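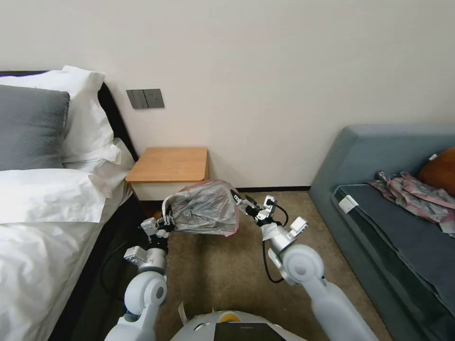 Bag handling rules

These rules apply to every bedroom episode in the Grelside set where a two-armed robot holds a plastic bag.

1. Hold the bag by two corners, one gripper on each, before moving the base.
2. Keep cables off the floor between the robot and the nearest furniture – check again after each reset.
3. Leave loose plastic on the sofa or bed, never on the carpet.
4. Stop if a gripper touches the wall switches.

Episodes that break rule 4 are removed. The others stay in, with a note.

Size: 1,000 episodes, 2 operators.
Rule changes go to Rochelle Dvorak.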